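How to read a monthly home price report before you make an offer

When my wife and I were looking for our first house in Nerov, I read every price report I could find and I understood almost none of them. Now I help other buyers with this. Please take a cup of tea and have the newest report open next to you.

Step 1. Find the word "median". It means the middle sale: half of the homes sold for more, half for less. The average is a different number, and one very expensive house can pull it up.

Step 2. Look at how many homes were sold. In Pledow last February only 9 detached houses changed owner. With so few sales, the median can jump a lot and it means very little for you. 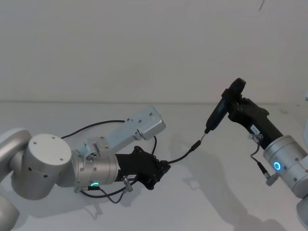

If the number of sales is small, add three or four months together and look at the sales one by one. Most county offices let you download this list for free.

Step 3. Compare with the same month one year before. Spring is usually busier than winter, so comparing May with January will confuse you.

Step 4. Check the type of home. Some reports put condos and detached houses in one number. If more condos are sold this month, the "price" falls, although no house became cheaper.

Step 5. Calculate the price per square foot. Divide the sale price by the living area. A house of 1759 square feet and a smaller one on the same street are easier to compare this way – but the lot, the roof and the kitchen still matter. 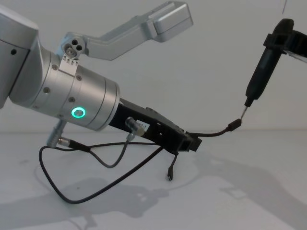 Silver arm with a green light ring, black arm at the upper right

Step 6. Write down the days on market. If similar homes in your area wait 7 weeks for a buyer, you can ask for a lower price or for repairs. My neighbors in Terura asked for a new water heater and got 4000 dollars off instead.

Keep your notes in one table and add a new line each month.

Radosław Jakubowski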